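Hillholm Residents' Association
Minutes of the general meeting, October
Held Tuesday in the Pollport Room, commencing 7.30 pm

1. Apologies and previous minutes
Apologies were received and noted. The minutes of the previous meeting were accepted with one correction: under item 4, "rear gate" should read "side gate".

2. Guest accommodation
The meeting considered the condition of the guest rooms available to residents' visitors. Bookings remain steady, with most requests falling on long weekends. Members noted that the booking sheet at reception is often incomplete and that departure times are left blank.
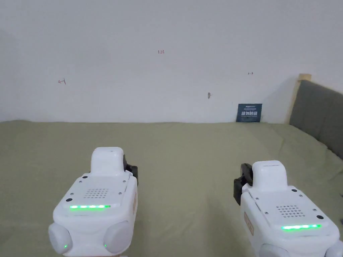

It was moved that the nightly contribution remain unchanged until the new year. A member asked whether the contribution covered linen. The Chair confirmed that it did, and that guests are not expected to bring their own.
Carried.

3. Linen and laundry
The linen contract with De Graaf expires at the end of the quarter. Two quotations were tabled, from De Graaf and from Hela. Hela offers collection twice weekly but requires a minimum order of 100 pieces. De Graaf has no minimum and collects once a week. Discussion centred on storage, as the upstairs cupboard is already full.
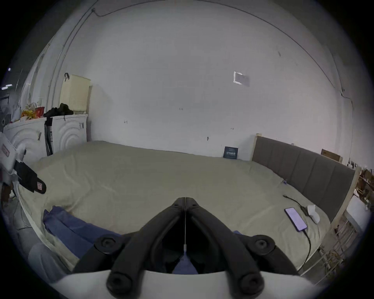 Bed with khaki sheet and blue fabric.

Resolved: to renew with De Graaf for one further term and to ask whether a second collection could be arranged in peak periods.
Action: Secretary to write to De Graaf.

4. Colour of replacement sheets
A member requested that replacement sheets be white. Others preferred to keep to darker colours, which show fewer marks. The matter was put to a show of hands and the request was declined.

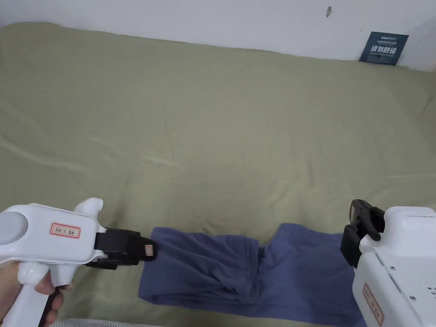

Olive-green sheet, with the wall behind.

5. Walls and repainting
Repainting of the upper corridor was deferred from the last meeting. The Chair advised that up to 5 litres of paint remain in the store and should be used first. Colour to match existing.
Action: Maintenance to check the tins and report.

6. Other business
(a) Visitors' cars continue to be parked across the bin enclosure. A notice will go in the newsletter.
(b) The side gate latch has been replaced.
(c) A request for a later quiet hour on Fridays was held over.

The meeting closed at 8.50 pm. Next meeting to be advised.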